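Notes From the Clubhouse: Junior Golf Gets Going Again

Well, friends, the range is open, the mats are down, and the junior program at Jiltstead is back for another spring. It has been a long winter for those of us who count the weeks by how soon we can hear a seven iron again, and I can't tell you how good it felt to pull into the lot on Monday and see kids dragging bags bigger than they are toward the practice green.

We have 50 juniors signed up this season, which fills every spot we had. If your child is on the waiting list, please don't lose heart. A few families always find that baseball or a recital gets in the way, and Sachiko Okabe will call you the minute something opens up. Sachiko is running the beginner group again, and anyone who has watched her teach a nine-year-old to chip will know why that group filled first. Her rule this year is the same as last year — putt before you drive — and she sticks to it even when there is a good deal of grumbling.

The older players have a new coach. Shivam Ahuja comes to us from the course at Calard, where he worked with the high school boys and girls teams, and he has already had our 14-and-ups out playing three holes with just a wedge and a putter. My own grandson came home from that one muttering about bunkers and then asked if he could go back the next day, so I suppose it did him good.

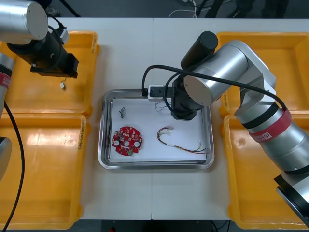 Yellow trays and a paper-lined steel tray on the white tabletop.

Now for the matches. We open in April at home against Cevari, and then travel to Shibata, whose greens gave us fits last year (I still think about the putt on the last hole, and I wasn't even the one who missed it!). The format is two-person scramble for the younger kids and stroke play for everybody else. Parents are welcome to walk along as long as they stay on the cart path and leave the club selection to the players. I say this with love, and I include myself.

A word about equipment. The used club sale brought in $2,000, thanks to all of you who cleaned out your garages, and the money goes to junior sets and to the entry fees for players who need a hand with them. We could still use left-handed clubs in the shorter lengths, and small gloves disappear as fast as we can put them out. Drop anything you have at the pro shop counter and put your name on it if you want the bag back.

Practice starts at 4:30 for beginners and at 5:15 for the older group. Please send water, a hat and a jacket, even on the warm days, as the wind comes up over the back nine once the sun gets low. If there is lightning we go inside and work on the rules, and the kids seem to mind that less than they used to. Rides should be at the lot by 6:30.

See you out there, and come say hello at the Cevari match — I'll be the one by the first tee with the big thermos.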